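Werkstattverbund plant Ankauf: Zwei Arme für 2 x 481 Euro, Entscheidung im Dezember

Tatumitz. Der Werkstattverbund Kerkow will sich eigene Roboterarme zulegen. Zwei Stück, Bausatz, Gehäuseteile aus dem 3D-Drucker. Kosten pro Arm laut Antrag: 481 Euro, Servos und Netzteil inklusive, Filament nicht. Der Antrag liegt seit heute Vormittag aus, abgestimmt wird im Dezember.

Eingesetzt werden sollen die Arme beim Umfüllen und Portionieren. Nüsse, Trockenobst, später vielleicht auch Schrauben und Kleinteile für die Projektgruppe Bavon. Keine schweren Sachen. Für die Gruppe wäre es die erste größere Anschaffung seit dem Lasercutter, der bekanntlich deutlich teurer wurde als geplant.

Zur Auswahl standen drei Wege: fertig kaufen, mieten, selber bauen. Fertiggerät schied früh aus, zu teuer. Miete wurde gerechnet, lohnt sich nach Angaben im Antrag ab dem 13. Monat nicht mehr. Bleibt der Bausatz. Die Teile kämen von der Firma Koubek, Lieferzeit 20 Werktage, Druck in der eigenen Werkstatt. Ob die vorhandenen Drucker das neben dem laufenden Betrieb schaffen steht nicht im Papier.

Löffeln statt Greifen ist dabei der Ansatz, auf den die Planung setzt. Ein Metalllöffel an der Spitze, darüber eine Hülle aus Stoff, darunter die Schüssel mit Cashews, Mandeln und dunklen Früchten. Ein Löffel kostet fast nichts und ist schnell getauscht, ein Greifer mit Ersatzbacken steht im Angebot als eigener Posten. Der wurde vorerst gestrichen.

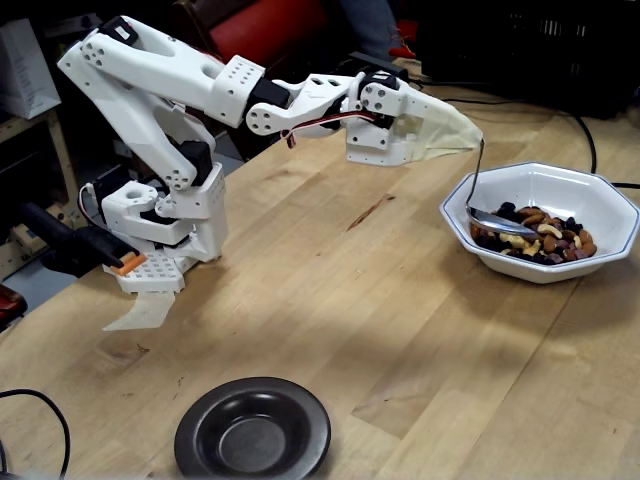 Mit dem Kaufpreis sei es ja nicht getan, schreibt uns eine Leserin aus Kerkow. Wer bezahle denn die Ersatzservos, und wer die Stunden fürs Einstellen? Beim Lasercutter habe man das auch erst hinterher gefragt. Sie sei nicht gegen die Anschaffung, wolle aber einen festen Betrag für Reparaturen im Antrag sehen, sonst stimme sie mit Nein.

Einen solchen Posten gibt es bisher tatsächlich nicht. Im Papier steht nur der Satz, Verschleißteile würden "aus laufenden Mitteln" gedeckt. Wie hoch die sind, bleibt offen. Auch bei Schulung und Versicherung fehlen Zahlen, eine Ergänzung ist angekündigt.

Offen ist ausserdem der Standort. Im Gespräch sind die Werkstatt in Tatumitz und der Nebenraum in Kerkow, letzterer hat zu wenig Steckdosen. Ein Elektriker müsste ran, Angebot steht noch aus. Fällt der Beschluss im Dezember, könnte direkt danach bestellt werden. Anmerkungen zum Antrag nimmt das Büro bis zur Sitzung schrifltich entgegen.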